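Mado Spiral Stair Kit

Item no. 3157
Made by Fotell
Page last updated 01/11/2023

The Mado is a steel spiral stair for indoor use, sold as a kit. It is made for homes, shops and small offices where a straight flight would take up too much of the floor. Every kit is made to order once we have your floor-to-floor height, and it ships flat on pallets with all hardware included.

Overview

The stair is built around a center pole. Treads slide down over the pole one at a time, with a spacer between each pair, and are locked at the angle you need when the top bolt is tightened. The handrail follows the outside edge. The landing plate at the top bolts to the floor framing and can be set on any side of the opening.

Left-hand and right-hand kits use the same treads. You can decide on the direction of turn up to the time of delivery, but the handrail is rolled for one direction only, so please settle that before you order. Walking up a right-hand stair, the handrail is on your right.

Finish

Steel parts are powder coated at the factory. The standard color is white. Black and light gray are available at the same price, and other colors can be quoted. Treads come coated to match or with a flat top ready for wood covers. Wood covers are sold separately under the name Lerar and come in oak or ash, unfinished or oiled.

Touch-up paint is included with every kit. Small scratches from assembly are normal and are best covered within the first few days.

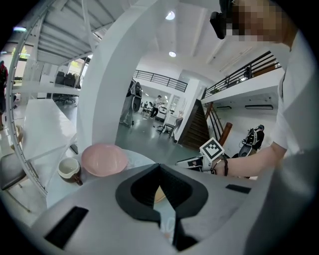

Measuring

Measure from the finished floor below to the finished floor above. If either floor is not down yet, add the thickness of the material that will go on it. Take the height at more than one corner of the opening. Older houses are often out of level, and we need the height at the spot where the landing will sit.

Next, measure the opening itself. The opening should be at least 2 inches wider than the stair on each side that does not carry the landing. This leaves room for hands on the rail. Check for pipes, ducts and light switches near the path of the stair, and note which way any doors swing.

Send us a sketch with the measurements written on it. It does not have to be to scale. Lorraine Partington in the order office goes over every sketch before the kit is released to the shop, and she will call if a number looks wrong.

What is in the kit

Center pole with base plate
Treads and spacers
Landing plate with guard rail
Handrail in sections, with joining sleeves
Balusters
Bolts, washers and caps
Touch-up paint
Printed assembly manual

Anchors for the floor are not included. The right anchor depends on whether you are fixing to concrete or to wood framing.

Assembly

Two people can put up a Mado stair in two days with common hand tools, a drill and a long level. The pole must be plumb before the first tread goes on. Most of the problems we hear about start with a base plate set on an uneven floor, and these cannot be fixed later by adjusting the rail.

Leave the balusters finger tight until the whole handrail is on. Then work from the bottom up, tightening each one a little at a time. Nivaldo Nogueira, who wrote the manual, suggests going around the bolts again after a month of use.

If you would like the stair installed for you, ask for our list of installers when you request a quote.

Building codes

Rules on tread depth, headroom and the space between balusters differ from place to place. A spiral stair may not be allowed as the only way out of an upper floor in your area. Check with your local building office before ordering. We can supply drawings for a permit application at no charge once a deposit has been paid.

Care

Wipe coated parts with a damp cloth and mild soap. Do not use scouring pads or solvent cleaners. Oiled wood covers should be re-oiled when they start to look dull.

Delivery

Kits are delivered to the curb. The heaviest single package weighs 80 pounds, so plan for help in getting it inside. Please open the packages and check the parts against the packing list before you book an installer. Missing or damaged parts should be reported in writing, with the item number and the order number.

Returns

Kits are made to your measurements and cannot be returned once production has begun. Wood covers in unopened boxes can be sent back for a refund, less shipping.

Related items

Ruangrit landing guard rail, straight sections
Lerar wood tread covers
Extra spacers for floor height changes
Rubber tread pads, clear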